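[gallum-l] Re: Tagging irony where the speaker is the joke

From: Martti Nurmi
To: gallum-l
Subject: Re: [gallum-l] Tagging irony where the speaker is the joke

Replies inline. I have trimmed the parts I agree with.

> I am working through the second batch of essays for the Gallum
> set and keep running into the same problem. The guidelines say to
> mark the span where the literal sense and the intended sense come
> apart. That is fine for a sarcastic remark in dialogue. It is much
> harder when the whole essay is written by a made-up speaker who
> believes every word. Where does the span begin? If I mark the
> whole text, the tag tells the reader nothing. If I mark only the
> worst sentences, I am claiming the others are sincere.

The guidelines were drafted with dialogue in mind, and it shows. Section 2 uses a test that depends on one speaker and one listener: would the speaker, asked afterward, stand by the sentence as written? Apply that test to an essay with a mask and you have to choose which speaker you are asking. The mask stands by all of it. The author stands by very little of it, but usually by some of it, and those bits are the ones people most often tag wrong.

My working method on the Lenavero pamphlets was to split the question in two.

First, at the level of the text, record whether the voice is the author's own or a persona. This goes in the header as a single value with a short note on the evidence. It does not go on any span. If there is no persona, leave the field blank and do not write "none", which the old script reads as a name.

Second, at the level of the span, mark only places where the persona's statement can be shown to work against the persona. That is a narrower thing than "ironic". A plain sentence inside a masked essay gets no span tag, and the missing tag is not a claim of sincerity, given that the header has already told the reader whose voice it is. This should deal with your worry about the unmarked sentences. It needs to be said in the guidelines, though, and at present it is not.

> The other thing is that Jeon wants a strength value on every span,
> low, medium or high. I have been giving nearly everything medium.
> I don't know what strength is supposed to measure.

Neither does the manual. In the Jeon scheme strength was first meant to record how far the literal sense sits from the intended one. Later taggers took it to mean how sure they were, and others took it to mean how harsh the remark was. All three readings are in the existing files. In a very dry piece the distance can be large while the harshness is slight, and a tagger who is quite certain of the reading may still be looking at a small gap. A single value cannot carry this.

I ran a check on the pamphlets before the May release. In the 22 texts that were tagged by two people, the spans themselves matched well enough to be useful. The strength values did not. When I pulled the cases where one tagger had low and the other high, nearly all were flat, deadpan lines with a harsh target. One person was tagging the tone and the other was tagging the target.

I would drop strength for new work and keep a field for tagger confidence alone, with a plain yes or no. If somebody wants harshness later it can be added as its own pass by people who have been told what it means. Old values should stay in the files under their old name. Do not map them onto confidence. They cannot be told apart after the fact.

> Also, do mock footnotes count? The essay on the tax on hats has a
> long run of them, and the notes are funnier than the text. Some of
> the works cited don't seem to exist.

Yes, but they need to be handled apart from the main text. A mock note has at least three possible voices: the persona from the essay, a second persona (the pompous editor is the usual one), or the author talking straight to the reader under cover of the note. The hats essay uses the second for most of its length and then slips into the third near the end, where the note on the widow's hat drops the joke and gives a price. I read that price as sincere. It agrees with the complaint in the author's signed letters, and the editor persona has shown no interest in prices up to that point.

So each note gets its own voice value, using the same field as the header. If the voice changes inside a note, split the note. I know this is tedious. There are 11 notes in that essay and I would expect only the last to need splitting.

On the works that do not exist: be careful. A false citation is a joke only if the reader of the day could be expected to know it was false. Several titles that look invented in the pamphlets turned out to be real and just badly printed. The Clevonetti catalog is good for this and will usually settle it, but search on the printer as well as the title, since the title pages were often set in a hurry. If you cannot find a work, write "not found" with the name of the catalog. Please don't write "fictional" unless you have some positive reason, such as a title that makes a pun on the persona's name.

> Last one. How much context should a span note quote? Mine are
> getting long and I have been told they read like class handouts.

Keep them short. The note should give the reader the fact that makes the irony visible and then stop. If the persona praises a bridge, and the bridge had fallen down by the time of printing, the note says the bridge had fallen down and gives the source. It does not go on to say that the praise is therefore meant as blame. Anybody reading an annotated satire can do that step.

I looked at your notes in the first batch. The longest runs to 55 words, and the second half of it is an account of how irony works. Cut from "The reader is thus led" onward and it is a good note.

There is a real difference between a note for a reader and a note for another tagger, and the present file format gives you only one place to put both. I have been putting the second kind in the log file, keyed to the line number. This is not ideal, as line numbers move when a text is corrected. A separate field would be better and I will raise it when the format is next open for changes.

Two smaller matters from the same batch, not in your message.

Quotation marks used to hold a word at a distance (the "honest" magistrate) are being tagged as quotation and also as irony. Tag as irony only, unless the word can be traced to a source. In the magistrate case it can be traced – he used it of himself in a printed reply – so both tags are right there, and it should be listed as the exception. Capital letters used for the same purpose are harder. In these texts nearly every noun is in capitals anyway, and I would not tag one on that evidence alone.

Understatement by double negative ("not an unprofitable arrangement") should not be tagged by default. It was ordinary polite style. The automatic pass flags every case, and most of the flags can be cleared without discussion. Keep the tag where the arrangement is shown elsewhere in the same text to have been very profitable indeed, and give that line as the evidence.

If there are no objections I will write up the header change and the rule for notes as a draft and send it to the list. The strength question probably needs more replies first. People who have already tagged with the three values should say whether they can remember which meaning they were using, even if the answer is that they changed partway through. That would at least let us label the older files by tagger.

I would hold the hats essay back until the rule for notes is settled. The rest of your batch can go in as it stands, after the cuts.

Martti
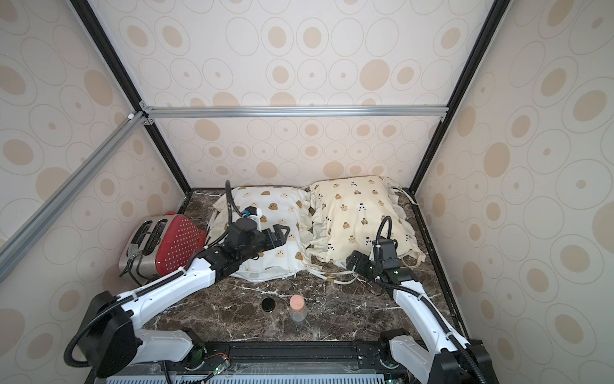
Two pillows by the back wall, patterned wallpaper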